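Home | News | Workshop | Bookings | Contact

Egg handling trial moves to the long bench

February 7, 2018

The packing trial run by Clilwood has moved from the kitchen to the long wooden bench in the workshop. Loose eggs are now set out on the bench and transferred to moulded cartons there. The change was made at the request of Sigita Eglītis, who keeps the trial log, and applies until the end of April.

The trial compares breakage between cartons supplied by two firms, Waron and Mészáros. Both are plastic and both have the same cup spacing. They differ in the depth of the cup and in the stiffness of the rim. Deeper cups hold the egg more securely but leave less of the shell clear for lifting it out again. A softer rim flexes when the carton is carried by one end, and the load then passes to the eggs nearest the middle.

Eggs are laid directly on the wood, with a gap between neighbours wide enough to allow each one to be picked up without touching the next. No cloth or mat is used. An earlier series on a folded towel gave low breakage figures, but the eggs settled into the folds and their starting positions could not be repeated from one run to the next.

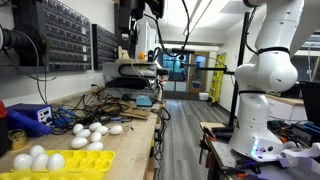
Each run is logged by carton, cup position and result. A result is entered as sound, hairline or broken. Hairline cracks are checked under a lamp after the run, as they are easily missed on a white shell at bench height. An egg that has been dropped from any height is withdrawn and not used again, whether or not a crack is found.

The kitchen series ended at 216 transfers, with almost 60 of these made into the Waron carton before the second supplier was added. The two sets are therefore uneven, and the first bench runs will be used to bring the Mészáros figures up to the same number. No comparison will be published before then. Results from the towel series are kept in a separate sheet and will not be merged.

The bench is shared with electrical repair work. Users are asked to coil spare cable towards the wall and to keep tools back from the section used for eggs. Solder and flux should not be used at that end of the bench during a run. Broken egg is to be wiped up at once with cold water, then with a mild detergent. Hot water sets the white and makes it harder to lift from the grain.

Runs take place in blocks of 12 eggs. Idix, which supplies the log sheets, has issued a revised form with a column for cup position. Old forms may be used up if the position is written in the margin.

Previous item | Next item | Back to news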